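大理石調天板

大理石調天板(だいりせきちょうてんばん)は、天然大理石の地色と脈模様を模した表面をもつ机、作業台、調理台などの天板の総称である。マーブル柄天板、マーブル調天板ともいう。天然石を用いた天板とは区別され、表面の模様が印刷、練り込み、塗装などによって人工的に作られたものを指す。ただし流通上は、石粉を樹脂で固めた人造大理石の天板を含めて呼ぶ場合があり、用語の範囲は一定しない。

目次
1 概要
2 構造と製法
3 色と模様
4 寸法
5 作業台としての使用
6 手入れと劣化
7 脚注
8 関連項目

概要
天然大理石は酸に弱く、吸水によって染みを生じやすい。また比重が2.7前後と大きく、薄く切り出した板は曲げに対して脆い。大理石調天板はこれらの性質を避けながら外観のみを得る目的で用いられ、住宅の食卓、店舗の什器、事務机、実習室の机などに広く見られる。表面の触感と熱の伝わり方は天然石と異なり、木質基材のものは手を置いたときの冷感が小さい。

構造と製法
製法は大きく次のように分けられる。

化粧板貼り
模様を印刷した紙に樹脂を含浸させ、複数枚の紙とともに熱圧して硬質の板とし、これを木質基材に接着する。表面硬度が高く、熱にも比較的強い。基材にはパーティクルボードまたは中密度繊維板が用いられることが多い。裏面にも同種の板を貼って反りを抑える。

シート貼り
塩化ビニルまたはオレフィン系樹脂のシートに模様を印刷し、基材に接着する。曲面への追従性がよく、木口を巻き込んで仕上げられる。鋭利な工具による傷と高温には弱い。既存の天板に後から貼る粘着シートもこの類に含まれる。

練り込み
着色した樹脂を完全に混ざりきらない状態で型に流し、模様を内部まで及ぼす。摩耗しても柄が失われにくく、研磨による補修ができる。同じ柄を再現することは難しい。

塗装
下塗りの上に筆、海綿、羽根などで脈を描き、透明塗料で保護する。家具や室内の木部を石に見せる技法として古くから行われてきた。塗装職人のヴィンツェンツ・グラブナー(Vinzenz Grabner)は、濃色地に脈を描く際は太い脈を先に置き、地色を薄く重ねて沈めてから細い脈を加える手順を記している[1]。

色と模様
地色は白、灰、黒、緑、褐色に大別される。白地に灰色の脈を配したものが最も一般的で、褐色地はこれに次ぐ濃色系の代表とされる。濃褐色地の製品では、白または淡い黄褐色の脈を不規則に走らせる例が多い。

脈は主脈と支脈からなる。主脈は板を斜めまたは長手方向に横切る太い線で、途中で枝分かれするものを分岐脈という。支脈は主脈の間を埋める細い筋で、密度が高いほど柄は細かく見える。オズヴァルド・バルビエリ(Osvaldo Barbieri)は、印刷柄の自然さは脈の本数よりも線幅の変化と途切れ方に左右されるとした[2]。

印刷柄には繰り返しの周期がある。周期が天板の長さより短いと同一の脈が一枚の中に複数回現れ、模造品であることが判別しやすくなる。マッツァ(Mazza)社の化粧板「Stusta」では、長手方向の周期を1,220 mmとしている。

寸法
小型の卓では奥行き300 mmまたは600 mmの板が用いられる。前後で幅の異なる台形の板は、隅部への設置や扇形に並べる配置のために作られる。

作業台としての使用
大理石調天板は作業台にも転用される。平滑な面は拭き取りが容易で、粉体や糸くずが残りにくい。一方、柄のある面では小さな部品が脈に紛れて見えにくくなることがあり、精密な組立てには無地が選ばれる傾向がある。濃褐色地の場合、白色や淡色の品は地の部分では明瞭に見えるが、白い脈の上では輪郭が弱まる。

三方を仕切り板で囲んだ作業区画では、天板と壁面の明度差が大きいほど台の縁が見分けやすい。壁面には灰色や淡い紫灰色など、彩度の低い無地が合わせられる。光沢仕上げの天板は照明を映し込むため、こうした区画では艶消し仕上げが適する。
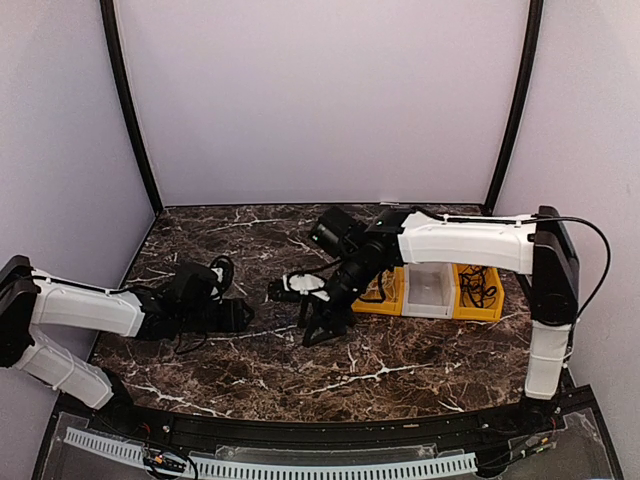 濃褐色の大理石調天板を備えた作業区画。壁面は淡い紫灰色、左右に白と黒のロボットアーム。

手入れと劣化
日常の清掃は、水で薄めた中性洗剤を含ませた布で拭き、から拭きで仕上げる。研磨剤入りの洗剤は表面の透明層を曇らせる。濃色の製品では擦り傷が白く目立つため、底面の粗い器具を引きずらない。粘着テープの跡には専用の除去剤を用い、目立たない箇所で変色の有無を確かめる。

主な劣化は次のとおりである。
・木口からの吸水による基材の膨れ
・継ぎ目および縁の剥離
・高温の物体による白化、焦げ
・紫外線による脈の黄変
・工具の落下による欠け

化粧板貼りの小さな欠けは、地色に合わせた充填材で埋め、必要に応じて脈を描き足す。シート貼りでは部分補修の跡が残りやすく、全面の貼り替えとすることが多い。

脚注
1. グラブナー『木部塗装の手順』モスビー(Mosby)工芸資料室、103頁。
2. バルビエリ「印刷石目における線幅の変化」『トレタナム(Tretunham)家具材料報告』5月号。

関連項目
大理石
人造大理石
化粧板
作業台
木目調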